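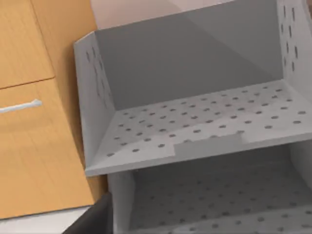 April 1, 2021. Today we watched the whole cut of Fallwood without stopping, for the first time since the sound of the last reel came back. It runs 112 minutes now. I write this the same evening, because my notes from the dark are very hard to read and tomorrow I will not understand them. The main thing I want to put down is the depth of the great hall, which was the weak point of the earlier cut and is still weak in places. In the grey shelf tray the small round holes in the floor are large and clear at the front and become smaller towards the back wall, and the eye understands at once how far back the floor goes. Our hall does not have such help. The floor is one dark surface and the walls are another dark surface, so when the two sisters walk away from us they only become small, they do not go far. I said this to Fumiko Ogura and she agreed that the floor needs some regular pattern, even a very quiet one, that the light can catch.

Reading time: 6 minutes

Opening. I like it more than before. We hear the wind first and then see the trees, and this order is correct for the book too, where the younger sister listens for a whole page before she opens her eyes. The title still comes too early for my taste. Balakrishnan wants it there because the music makes its turn at that place, and I have to say that with the music loud it worked on me. With the music low (we tried it again after lunch) it looked like a mistake. So the question is how loud an ordinary cinema will play it, and this we cannot decide.

The village. Too long, still. I know we all love the baker, and the actor is wonderful in every shot, but the story waits for him. My proposal is to keep his first speech and lose the second. The information in the second speech, that the river road is closed, is given again by the ferryman, and the ferryman says it better. Gunvor Sæther will make a version without the second speech before the weekend so that we can compare. She warned me that the rain starts in the middle of this speech, so if we take it away the street is dry and then very wet with nothing between. Possibly we can hear the rain begin over the ferryman instead.

About the adaptation in general. I read the last part of the novel again on the train, to have it fresh. The film is now more faithful in mood than in events, and I think this is a good thing, but readers will ask us about the missing uncle. In the novel he comes back near the end and explains a lot. In our film his letter does this work. I was against the letter when we wrote it and I was wrong. During the viewing the room was completely quiet while it was read. The voice is close and a bit tired, and there is almost no music below it. Please let us not add music there. If somebody feels the wish to add music there, come and talk to me first.

The great hall, in more detail. There are two shots I am not happy with:

- The wide shot when the doors open. The light from the door reaches the sisters but it does not touch anything behind them, so the back of the hall is like a painted cloth. Fumiko will try a stone pattern in the floor, with low contrast, and a small amount of haze. I asked her to try first the floor alone. When we change both in the same version we never know which one helped.

- The shot from the gallery. It is beautiful as a still, but it comes after a close shot of the crown and the jump is hard. I lost the direction of the throne for a moment, and I know this room by heart. Either we turn the order of the shots, or we hold the close shot until the footsteps are heard.

Mayuree Kaewmanee had a different opinion about the second one. She says the audience should be lost at that moment, as the younger sister is lost. I understand the idea. My answer was that one may be lost together with a person or lost alone in a seat, and today I was alone in my seat. We did not finish this discussion. I write it here so that it is not forgotten.

Sound. Reel 5 is much better. Ashraf Salem has cleaned the battle so that the swords do not cover the voices, and the silence after the bell is now real silence, before there was a hum in it. Remaining small points for him: the horse at the bridge sounds as if it stands indoors; one breath of the older sister is heard twice, I am almost sure it is the same breath; the crowd at the end cheers before the flag goes up. The last one may be the picture and not the sound, please check against the old cut.

I should also note something about the Trolier. This is the creature of the second act, and for a long time it was what we feared the most. In the earlier cut people laughed when it came out of the water. Today there was no laughing. The change is mostly in the cutting: we see its shadow and its wet hand on the stones, and then the face of the boy, and the full body only when he has already started to run. It is an old method and it is still good. I would even take away some frames of the full body. The skin is well made but it looks best when one does not have time to study it. Fumiko was a bit sad to hear this, I think, after so many weeks with that skin. I told her that the hand alone is worth the work.

The song in the inn at Mondaneck. I do not have a clear opinion. The melody is lovely and people will leave the cinema with it, but the words are now cut so short that the joke about the miller does not arrive. Either give back the whole verse or sing it without words. Balakrishnan Namboodiri has a version where the singer only hums and the guests talk over it, he will bring it. I remember the same problem in October, with the lullaby, and there the humming solved it.

The ending. Here I want to be careful, because I was moved, and when I am moved I write badly. The farewell at the gate is right. Every look is in its place. After this we have the epilogue with the grown children, and I felt the room become a little restless. In the book the epilogue is short and rather dry, and it lets the reader come down slowly. Ours is warm, golden and has many smiles. I would like to see it in the plain daylight it was shot in, without the golden grade, and with the last smile cut off before it is complete. Gunvor says the producers of the series want the gold. I will ask them myself, politely, and bring both versions.

Small things, so I can cross them out later:

- name of Ninh is spelled in two ways in the subtitles, take the spelling from the novel
- candle in the tower is long, then short, then long
- green edge around the boy's hair when he stands at the window
- end credits go too fast for the music section, the orchestra deserves to be read
- ask Mayuree if the map still needs the sea monster, it pulls the eye away from the road

Next viewing is when the floor test is ready. I would prefer to see only the hall and the ten shots or so on each side of it, and leave the full film alone for a while. My eyes are too used to it. If anyone has a cousin or neighbour who has not read the books and can keep a secret, this person would be very welcome in the room next time.

Still to do tonight: copy the notes about the battle for Ashraf, and put the old cut back on the shared drive under its old name.

This website uses cookies to remember your settings. By continuing to read you accept our use of cookies. Accept | Manage settings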